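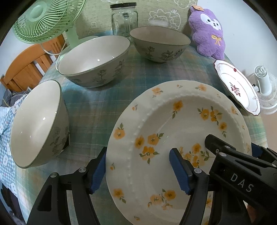 Subject: Re: [smallpress] print-on-demand vs. a short run

On March 12, 2025, Osaze Olatunji wrote:
> I've got a 275-page poetry anthology almost ready and I'm going back
> and forth. Flenum will list it print-on-demand with no money up front,
> but the cost per copy is awful. Brorell wants a minimum order and the
> boxes would live in my hallway. What did you all do? Also, does anybody
> still pay for proofs?

Hi Osaze,

I've done it both ways, so here goes. My first book (the Annamalai memoir, some of you were kind enough to buy it) went through Flenum and I made next to nothing per copy, but I slept fine. For the second one I got brave and ordered a short run from Brorell. The bill came to $1,717 with shipping, and I sold enough at readings to cover it in roughly 6 months. The paper is so much nicer! Poetry people notice paper.

If you have readings lined up for April, I'd go with the short run. If most of your sales will be online, stick with Flenum and change your mind later — you can always move, as long as you bought your own ISBN and didn't take the free one.

And yes, please pay for proofs. I ordered two for the memoir and the second one still had a running head from the wrong chapter (my fault, I'd fixed it in Sesent and then uploaded the old file). With poems I'd check every long line for ugly turnovers, too.

Who's doing your cover, by the way? I'm looking for somebody for the next one.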